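Home | Files | Data card | Changes | Contact
Print this page | E-mail this page

# Skuscombe Tabletop Objects: data card

Last edited 28 Oct 2026

## What is in it

134 clips of small household things on tables, sorted into 6 folders. The earlier card called this "a full picture of everyday handling." It isn't one. Most of the objects are hard, shiny and small enough for a drawer, and the tables are tidier than any I've eaten at.

## Labels

Labels came over from the Kellow list unchanged, and I would not trust them far. "Clip," "clasp" and "fastener" overlap badly. Anything with a bit of bent metal on it could have landed under any of the three, so merge them before you train or count anything. Color labels are better, though "blue" covers everything from navy to sky.

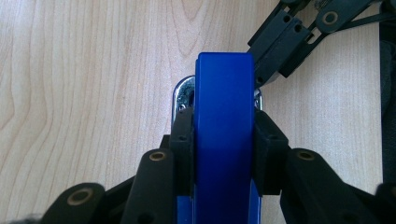

*Folder 3, hard goods: glossy blue bar with a curved chrome piece, light wood table.*

Shiny metal is the weak spot. Highlights blow out to white and outlines drawn over them wander, so check the masks by eye. Wood grain causes trouble too: 58 masks had picked up a dark grain line as part of the object. Those were redrawn. I doubt they were the only ones.

## Known gaps

- No cloth, no paper, no food
- Few dark tabletops
- Object names in English only
- The `size` column mixes inches and centimeters

## Use

Fine for a quick test of a labeling tool. I wouldn't quote a score from it. The Plusari split is kept for old scripts; use `split_b` for new work.

3 comments | 6 shares
Print | E-mail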